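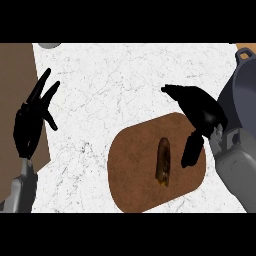

Week 4: Chores, or why the dishes are still yours

Reading for this unit: the Polance lab report, sections 1 and 3. Skip section 2 unless you enjoy tables. The handout from last week on joint limits is still on the course page, and still has the typo.

1. What we are asking

The question for the next two meetings is whether a machine can do a household chore. Before you answer, decide what you mean by "can." The people who build these things use at least four meanings, and they slide from one to another in the same paragraph, usually the paragraph about money.

Did it once, on video.
Does it most of the time, in the room where it learned.
Does it most of the time, in your kitchen.
Does it in your kitchen while you are at work, and you are not worried.

Most claims you will read are the first kind dressed as the third. The fourth is what your aunt means when she asks you about it at dinner.

2. The task: item from board to pot

Our running example is a kitchen counter. There is something long and brown on a cutting board and a pot off to the right. The chore is to get the food into the pot. A child of four can do this, with some loss of food.

Write down the steps before you read on. Most people write three: pick up, move, drop. Now try it again for a machine. It has to decide which brown thing is food and which brown thing is board. It has to choose where to grip, and how hard, without knowing if the item is firm or soft. It has to clear the rim of the pot. If the pot has a lid, somebody has to deal with the lid, and "somebody" is the other arm, which then has to put the lid somewhere and remember that it did.

A white marble counter is kind to the camera where dark food is concerned. Brown on brown is less kind. Keep this in mind when you read about success rates and check what color the board was.

3. Simulation and its flattery

Much of the practice now happens in rendered kitchens. The reasons are good ones: a simulated sausage costs nothing, never rots, and can be put back in the same spot 731 times without anyone sighing. You can also run all night, and the marble does not chip.

The trouble is contact. Simulators are good at how things look and fair at how things fall. They are weaker on how things squash, stick, roll and tear, and cooking is mostly squashing and sticking. A policy that is excellent in the rendered kitchen may arrive in a real one and behave like a guest who has only read about forks.

4. Numbers from class (copy these down, they come back)

Khang Vương ran the board-to-pot task in September on the Bamow simulator, then on our bench setup.

Simulated trials: 60. Food ended in the pot: 39.
Bench trials: 30. Food ended in the pot: 6.

That is 65 percent and 20 percent. Before you feel superior, note that the bench trials used a fresh item each time and the simulated ones used the same model throughout. So two things changed at once -- the world and the menu. Say what you would run next to pull them apart.

Khang also logged how often he had to step in. He stepped in on most of the bench trials, and three times it was to rescue the pot. Under the Plurley scoring sheet a rescue counts as a failure. Under the Đoàn sheet it counts as "assisted," a word that has done a lot of work in this field.

5. Shop floor versus kitchen

Factories have had working arms for decades. They got them by making the factory behave: same part, same tray, same angle, a fence around the whole thing. You could do this to a kitchen too, and then you would have a small factory that makes one lunch.

For discussion: which chores in your own home are already arranged like a factory? The dishwasher is the usual answer. Note who loads it.

6. For next time

Pick one chore. Write the steps out for a machine, one page at most. Mark the step where you think it fails first, and say what the machine would need to notice that it had failed. Folding laundry is taken -- I have read enough of those.

Bring the Plurley sheet.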